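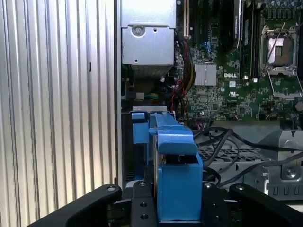

According to Rosario Barbieri, a three-way tie goes by point differential all the way down, Marras gets the last playoff spot, and I should go home and enjoy my free evenings.

That was in the parking lot after our last regular season game, and I've been stewing on it ever since, so I'm hoping someone on here has been through this. I play for Stoswood in an adult flag football league. There are 12 teams, everybody plays 9 games, and the top four go to the playoffs. First and second are settled. Then there are three of us with the exact same record fighting over two spots: us, Tarthorpe and Marras.

Now for the messy part. We lost to Tarthorpe by nine (ugly, the less said the better). We beat Marras by one on a conversion with no time left, best night of my year. And then Marras turned around and beat Tarthorpe by two. So everybody beat somebody and everybody lost to somebody.

Our league rules are one photocopied page, and all they say about ties is this, word for word: "Ties shall be broken by head-to-head result, then point differential in games between the tied teams, then total point differential, then coin toss." That's it. Nothing about what to do when there are three teams.

If you do the differential between the three of us, Tarthorpe is plus seven, Marras is plus one and we're minus eight. So Tarthorpe gets third, no argument from me. Rosario's reading is that you just keep going down that same list and Marras is fourth. But my reading is that once Tarthorpe is placed, there's only two of us left tied, so you go back to the top and look at head-to-head, and we BEAT them! By one, sure, but last I checked a win is a win.

The other thing muddying the water is that Mernska didn't have enough players for their game against Marras, and it went down as a 30-0 forfeit. Our game with Mernska was a real game in the rain and we won it by hardly anything. So if anyone starts talking about total differential, we're sunk, and it feels pretty unfair to be sunk by a game that wasn't played.

To file a protest we have to put down a $300 deposit and we only get it back if we win. Our captain says it's up to the team, and the team seems to think it's up to me, since I'm the one who won't shut up about it. Is my reading right? Is it worth the money? Do we have any other way to go at this?

Posted by Colm Mac Giolla

Italo Marino

You lost by nine to one of the teams you're tied with. Should have lost by less. Everybody knows differential is how ties work, it's the same in soccer and it's the same in every tournament I ever played in. Save the 300 bucks and buy the team pizza.

Also a forfeit is a win. Marras showed up and the other team didn't, what are they supposed to do, play themselves?

Chaltu Tamiru

Oh boy, I have opinions on this one. I ran the schedule and standings for a women's flag league for years and I did the same thing for a kids' league before that, and three-way ties made me more gray hair than every rained-out game put together.

First off, your reading is a perfectly normal one. There are basically two ways leagues handle this, and both of them are out there. In one, you use a step to rank all the tied teams at once, and whatever order comes out, that's the order. That's Rosario's way. In the other, as soon as a step pulls one team out of the pack – up or down – you stop, and whoever is still tied starts over from the first step as a brand new tie. People call it "restarting" or "reverting." A lot of football leagues do it the second way and a lot of soccer tournaments do it the first way, which I suspect is where Italo's answer is coming from. I'd be careful with "everybody knows," though. I've sat in rooms with people who'd played for decades and they split right down the middle.

The trouble is your page doesn't say which one you use. I read your sentence a bunch of times with my coffee this morning and I can make it say either thing. "Ties shall be broken by head-to-head result" sounds to me like whenever there's a tie, you look at head-to-head first. After Tarthorpe is placed there's still an open spot and two teams with the same record, so I'd call that a tie, and you won the game. But Rosario could say that the tie was one tie, with three teams in it, and differential broke it completely, because no two of you came out with the same number. That's a fair argument too. I don't love it, but it's fair.

One thing you want to get straight before you talk to anybody: are you breaking the tie for third, or breaking it for fourth? It sounds silly. It matters a lot. In our league we always filled the highest open spot first and then started again, and we wrote that down after a very unpleasant meeting that ran until almost midnight. If your league fills spots one at a time, you're in really good shape, because the restart comes along naturally. Go find out how the seeds have been posted in the past.

Which brings me to the thing I'd do before spending a dime. Ask for past practice. Send a short, friendly email to whoever runs the league and ask how three-way ties have been handled in earlier seasons, and ask for the final standings from any season that had one. Don't call it a protest. Don't mention the deposit. Just ask. If they restarted the last time it came up, they'd have a hard time explaining why they aren't doing it for you, and it may get fixed right there with no paperwork. If they went straight down the list the last time, then you know that too, and you've kept your money.

Do it soon! Look at your page and see how long you have to protest. Ours was until noon the day after the standings were posted and people missed it constantly. If there's a deadline coming, ask them in the same email whether asking the question holds your place. They might say no, but then you have it in writing.

About the forfeit: leave it alone. I know it stings. But it only counts in total differential, and total differential is the third step, and under either reading you never get that far. Tarthorpe, Marras and you all have different numbers at step two. If you start complaining about the Mernska score you're arguing about something that has no effect on your spot, and you'll look like you're throwing everything at the wall. Bring it up in the off-season as a rule change. Lots of leagues either cap the margin per game or leave forfeits out of differential, and I think they're right to.

If the friendly email goes nowhere and you do decide to file, keep it to one page. Put the rule at the top exactly as it's written. Then the three scores. Then one paragraph saying that after third place is awarded, two teams are still tied on record for fourth, and the first step the rule names is head-to-head, which Stoswood won. Then stop writing. My worst protests to read were the ones that told me about the referee, the field and somebody's hamstring.

Is it worth $300? Split across a roster it's maybe a round of drinks each, so if everyone chips in and nobody's going to be sore about losing it, I'd probably go for it. If you'd be covering it yourself, no. I'd put your odds a little better than even, and I wouldn't bet my own grocery money on that.

And please be nice to Rosario. You'll be lining up across from each other again next season.

Cosimo Sala

Agree with pretty much all of Chaltu's answer, especially the email first. One small thing from a guy who got burned: check the score sheets before you do anything. We had a tie like this in a winter league and it came out that one of the extra points had been written down as one when it should've been two. When you're talking about games decided by one and two points, that can flip the whole business. Get copies of all three sheets, both captains should have signed them.

I also had a league tell us that the captains of the tied teams could agree on a play-in game if they all wanted one. Marras would have to be crazy to say yes if they think they're in already, but if the league looks like it's leaning your way, they might suddenly like the idea. Wouldn't hurt to have a free field in mind.

Colm Mac Giolla

Thank you Chaltu, that's more help than I've had from anybody in person. I hadn't even noticed the forfeit doesn't come into it, and I'd already written two angry paragraphs on it, so those are gone. Email is going out tonight. Cosimo, our captain has two of the sheets in his truck and is looking for the third. Italo, we are getting the pizza either way.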